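Retno Siregar's condition report on the Grolemness panel ran to two pages, and the gallery had asked for one.

The work was catalogued as No. 202, an untitled construction in painted canvas over a shaped timber frame, 80 centimetres high and 40 wide. It had been made for the ferry office at Grolemness and hung there until the office closed. The artist signed with a surname only, Meijer, on the lower rail, in pencil. No first name had been found in the harbour records, and the gallery's file gave none.

She had written the surface section first. Grey ground, matte, applied by roller. Two bands of ochre, brushed. Fine cracking along the turned edge where the canvas was stretched over the curve. Up to three earlier varnish campaigns, the last of them uneven. Under raking light the left side showed a ridge the width of a thumb, running from the top rail to the middle.

The ridge was the difficulty. The gallery's position was that it was damage. If it was damage, Momex would pay for treatment under the transit policy, and the panel would go on the wall in January with the ridge pressed flat. The method was ordinary. Moisture, low heat, weight, time.

Retno turned the panel face down on the padded bench and took out the backing board. It was held with brass screws, and all the slots were clean. Behind the board a strip of cane had been tied to the frame with waxed thread. It stood against the back of the canvas exactly where the ridge was. The knots were the same as the ones at the corners, and the thread had darkened to the same brown.

She photographed the cane with a scale beside it. She untied nothing.

At four in the afternoon the registrar telephoned from Juvex, the shipping firm, to ask whether the crate could be released.

"It can," Retno said. "The panel stays."

"Is it damaged?"

"There's cracking at the edge. I'll consolidate that."

"And the ridge?"

"The ridge is the work."

There was a sound of typing. The registrar asked how that should be entered, as the form had a field for damage and a field for previous repair and no third field.

"Construction," Retno said. "Put it under construction." 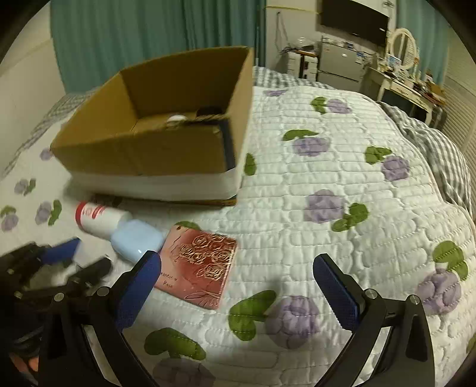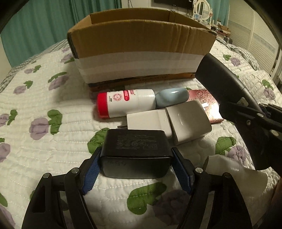

She replaced the board, drove the screws by hand and turned the panel over. With the overhead lights off and the lamp low on the left, the ridge threw a narrow shadow across the grey, and the shadow met the end of the upper ochre band. She moved the lamp to the right. The shadow fell the other way and met nothing.

The ferry office had had one window. She went to the file for the floor plan and found it on the back of an invoice for paint. The window was on the left.

She deleted the second page of the report, typed a line about lighting at the foot of the first, and sent it to the gallery.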